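Plandolwood, unit 34: the kitchen end, before move-in

2018-10-25

Quick gallery, no time to do it properly. The long room at Plandolwood is nearly ready and people keep asking what the kitchen end looks like, so I'm putting up what I have. Captions are short. Will fix typos later, probaly.

For anyone who hasn't followed along: we took the unit over in February. Rent was fine, the floor was good, the kitchen was a disgrace. Budget for the whole fit-out was 3000 and most of that went on the desk and the fridge. The rest went on paint, a sink tap from Hellwig that came in the wrong finish, and a lot of sandpaper.

Pics from the fridge side, plus the desk. 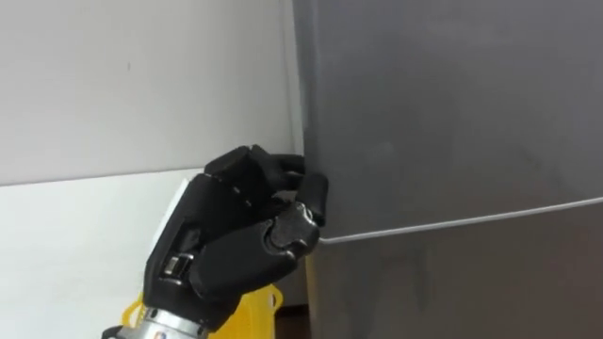 Upper door, lower door, the thin seam between them.
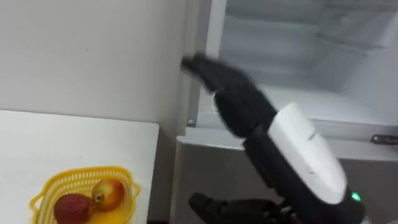
Upper compartment open, light on. Glass shelf down low.

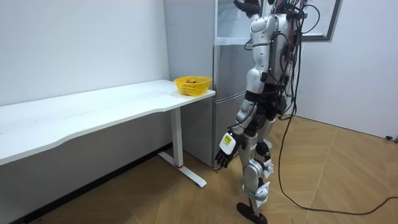 The long white desk. Look at the front edge, it dips in near the middle.
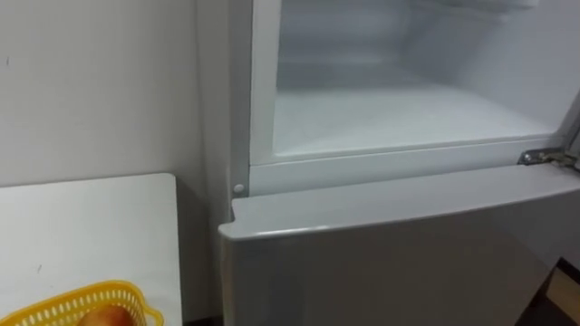 Upper compartment again, lower door swung out too.

So, the fridge. Went back and forth on this for weeks. First plan was a small under-counter one from Risance, which would have saved space but held basically milk and one sandwich. Then the tall two-door came up in Minham, secondhand, one owner, and that was that. Two doors means lunches up top, everything else below, and no more digging past somebody's soup. The ridges molded into the side walls (second picture) are what the shelves slide on, and I'd like another shelf in there before move-in if the spare one fits. Didn't measure it. Should have. The metal hinge at the end of the rim in the last picture is on my list as well — I want to put a screwdriver on every fitting before the thing gets loaded up with drinks and starts getting opened all day long.

Getting it up here was its own day. The elevator at Plandolwood is narrower than the stairs, who designed that. Two straps, a borrowed dolly, a scratched knuckle, and a very long lunch after. Let it stand overnight before switching on like the leaflet said. Seller in Minham threw in an ice tray and a box of magnets, magnets are up for grabs if you want them.

The desk. Everyone's favorite and I get it. Wanted one long run instead of four small tables that drift apart by Wednesday. The curve at the front was a suprise when it arrived, I'd only seen the listing from one angle, but I've come round to it. Pulls you in a bit when you sit at the middle. Matte top, so it shows pencil and fingerprints less than the glossy sample did. Please use a coaster anyway. I will be that person.

Floor: boards were already down, only needed cleaning and a few gaps filled. One corner still creaks. It's staying creaky.

Walls: two coats. Color is just called white, on the can, no fancy name. There's 2 liters left for touch-ups, on the shelf over the sink.

What it cost, since I get asked: the desk was the big one. Fridge came in cheap, delivery we did ourselves so call that free. Tap was 81 with shipping and I'm still arguing with Hellwig over the finish. They sent a form. I filled in the form. They sent the form again.

Still to do, in no order:

Shelf for the fridge
Hinge check
Trash bins, proper ones, with lids
Hooks by the door
Kettle (someone said they had a spare??)
Label maker, so shelves can have names and we can skip the arguments
Second coat on the door frame, ran out of light

Mugs are coming from my place, they don't match, don't comment on it. If you have glasses you don't want, bring them, but no more shot glasses please.

House stuff for the fridge, writing it here so it's written somewhere. Name and day on anything in the top half. Bottom half is shared, if you finish it replace it. Clear-out Fridays at four, anything without a name goes. I mean it this time — the old place got bad.

More pictures once the chairs are in. Chairs are late. Message me if you want to come by and see the room before then, I'm there most mornings, buzzer is the one with no label, press it twice.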